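You are here: Home / Short Fiction / The Cavunham Key

The Cavunham Key
Posted Jul 16, 2022
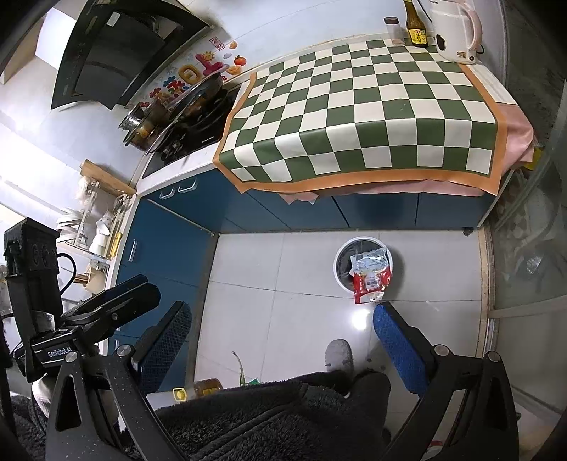

1. The Visitor

Philomena Corrigan had been told for most of her life that her father saved the county, and she had never believed it. He was a man who lost his car in car parks. The idea that he had sat underground at Cavunham with a launch key on a chain round his neck, and had refused to turn it, struck her as the kind of thing old airmen say to each other at reunions when the bar is free.

So when Vaughan Whitcombe rang and said he had been down there that night, she let him come to the house, mainly to hear how he would tell it.

He was smaller than his voice. He sat in her kitchen with his coat on and laid a blue folder on the table.

"You'll want to know if it's true," he said.

"I'll want to know what you're selling."

He took that well enough. He said there was a book. There was always a book. A woman called Annick Jacquet was writing it, and she needed the family's blessing, and a photograph if there was one.

2. What Whitcombe Said

They were on the second shift. Crew of two, him and Corrigan, 133 steps down because the lift was out again. A little after three the printer woke up and gave them a message in the proper form, with the proper heading. They opened the safe. They took out the cards. The letters matched.

"All of them?" said Philomena.

"All but the last."

"Then they didn't match."

"It was smudged. Could have been a G, could have been a C. I said G. Your father said he couldn't read it and wasn't going to guess."

"And if it was a G?"

Whitcombe looked at the folder. "Then we had up to 10 minutes."

He said her father had taken his key off, put it in his breast pocket and buttoned the pocket. Then he had asked whether there was any tea. They sat there. Whitcombe shouted at him for a while. He wasn't proud of that. At twenty past, the telephone went and a bored voice told them to disregard.

Philomena noticed that he told it smoothly, with the pauses in good places. She had heard her father do the same story once, at Christmas, and in his version it was Whitcombe who asked for the tea.

3. The Folder

She read it after he'd gone. Most of it was photocopies of photocopies. There was a duty roster with both names on it, which proved they had been to work. There was a letter from Jacquet that used the word "hero" five times in one page. There was a maintenance sheet for the printer, asking for a new ribbon, signed by her father and dated the week before.

She read that one again. It was his handwriting all right, cramped and leaning backwards. Under "reason for request" he had put: Gs look like Cs. Somebody will come a cropper.

Across the bottom, in another hand, was stamped REFUSED.

She thought about it for some time. It didn't prove there had been a message. A man could complain about a printer in a perfectly quiet July. He complained about most things: the buses, the neighbours' hedge, the new sort of teabag. She could hear him saying it.

4. The Call

Annick Jacquet answered straight away, sounding hopeful.

"You can have the photograph," said Philomena. "The one in uniform. But you're not to call him a hero."

"What should I call him?"

"Does Mr Whitcombe's account say who asked for the tea?"

There was a rustle of paper at the other end. "Your father, I think. Is it important?"

"Put that they disagreed," said Philomena, and went to look for the photograph.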